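Ticket 22-147 – Letter tile set, tray too tight for five-letter word
Product: Lusier spelling tray with lowercase tiles
Site: Wameton activity room, long white table
Status: Open, waiting on part
Opened: 2025-09-22

Problem as reported: The word card for this set is "robot". The first two tiles seat without trouble. The third binds against the second, and the last tile stands proud of the slot. The same fault was logged in December against a tray from the Caltlow batch and closed without a fix.

Checked so far:
Tile count against the card – complete, no duplicates needed beyond the two o's.
Tray swapped end for end – no change.
Tiles wiped with a dry cloth – no change.

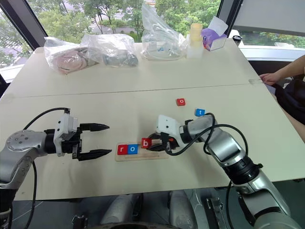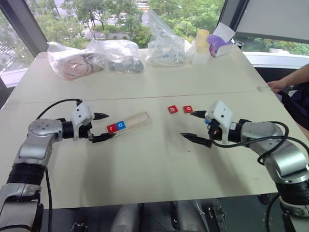

Both: "r" and "o" at the left end of the tray, red "b" not yet placed.

Posted by: Husar Support Desk
Queue: Classroom materials
Replies: 2

Measured the slot with a feeler gauge. It narrows by 0.7 mm toward the right end. The tiles are within tolerance, so the tray is the suspect part. Light sanding along the inside edge is allowed under the materials guide, but only on the slot wall and only with the tiles removed. Do not sand the tiles – the printed face chips at the corners.

Reply 1: Sanded 14 strokes with fine paper and brushed out the dust. Third tile now seats with finger pressure. Fifth tile still rides high.

Reply 2: Replacement tray requested from Lusier, lead time 7 days. Until it arrives, use the set with three-letter cards only and keep the "robot" card in the lid of the box. Retest with all five tiles on receipt and note the result on this ticket.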